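Blue table — odds and ends sort
June 24, 2019

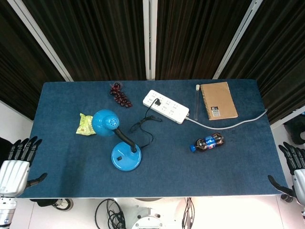

Category: Workshop / Stores

Started on the household stuff, everything laid out on the blue felt before it gets shelf codes. Grapes, power strip, test tube w/ white cap, kraft notebook, blue desk lamp. Lamp is on its side, leave it like that until there's a box the right size.

Cord off the power strip is in a tangle down by the lamp base. Needs coiling and a tie — Prasanna has the velcro ones in the Gundska drawer. White cable on the other end runs right off the table, mind your feet.

Codes: lamp to be 1,394, strip 1,518. Notebook has a label on the cover already, too small to read from where I was, check it before sticking annother on top. Test tube goes with glass, not stationery (Adebayo, pls).

Grapes — do they even get a code? Putting them under Food, shelf 2, for now. Ask Adebayo.

Steklow list still says 414 for the lamp. Old number, cross it out.

To do
— felt wants a going over with the lint roller, before the next lot
— more labels from Fashola, nearly out
— curtains behind, leave shut
— Vedurance crate still not unpaked, tomorow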